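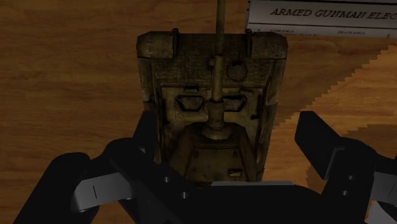
A model tank finished in olive, khaki and dark brown, seen from the front.

Dust is the hardest surface effect to control in scale model painting. At full size, dried soil on a vehicle varies in thickness, color and grain from one panel to the next. Reduced to a model a few inches long, the same variation has to be suggested with layers of pigment thinner than a sheet of paper.

Ifigeneia Athanasiadis has run the finishing bench at Wirgate, a small workshop in Kandcombe, for nine years. Her method begins with the base coat, which she mixes two shades lighter than the reference color. Small objects reflect less light to the eye than large ones, and a correct match looks too dark at arm's length.

The base coat cures for 32 hours. A gloss varnish follows, then a thin wash of brown oil paint, which settles into recesses and around raised detail. Excess is drawn off with a flat brush dampened in mineral spirits, always in the direction that rain would run. The gloss layer is then sealed under matte varnish, rubbed back with 600-grit paper on the high edges only.

Dry pigment goes on last. Athanasiadis keeps 79 jars of it, most ground from natural earths, and seldom uses more than four on a single piece. The palest is placed on upper horizontal surfaces. Darker tones go low, where mud would be damp. Each is fixed with a drop of thinner touched to the edge of the patch so that capillary action pulls it through the powder. Flooding the area leaves a tide mark, and a tide mark usually means stripping the panel.

Binders remain a point of disagreement. Acrylic resin holds pigment firmly but darkens it by a visible step. Pure thinner preserves the color but leaves a surface that lifts under a fingertip. The workshop now uses Itetti, a diluted cellulose medium, on any model that will be handled, and thinner alone on pieces intended for a closed case.

Storage affects the result as much as application. Earth pigments take up moisture, and a jar left open through August will clump. Athanasiadis dries hers in a low oven and sieves them through silk before the lids go back on.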